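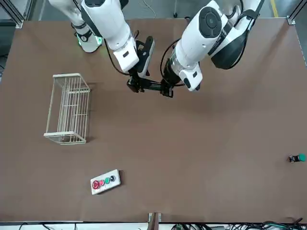

07.04.2023

So, jetzt hat es mich auch erwischt: Mein Fahrrad ist weg. Aus dem Keller geklaut, in der Gromonberg, zwischen Abendessen und Frühstück. Das Schloss lag noch da, sauber durchgetrennt, 40 Euro hatte ich dafür bezahlt. Für das Rad selbst 750, gebraucht, und erst im Januar neue Reifen drauf!

Auf der Wache saß ich über 30 Minuten im Flur, dann war ein sehr netter Beamter dran. Rahmennummer? Ähm. Die stand auf der Rechnung, und die lag bei meinem Ex-Mitbewohner Facundo Maldonado in irgendeinem Umzugskarton. Er hat sie mir zum Glück noch am selben Abend abfotografiert – danke, Facundo, du hast was gut bei mir.

Im Haus sind übrigens 3 Räder weg, auch das grüne von den Fallahis aus dem Erdgeschoss. Die Kellertür fällt schon ewig nicht richtig zu, das habe ich der Hausverwaltung jetzt nochmal geschrieben (zum wievielten Mal eigentlich?).

Falls jemand ein dunkelblaues Tranano mit Korb und schiefer Klingel sieht: bitte melden!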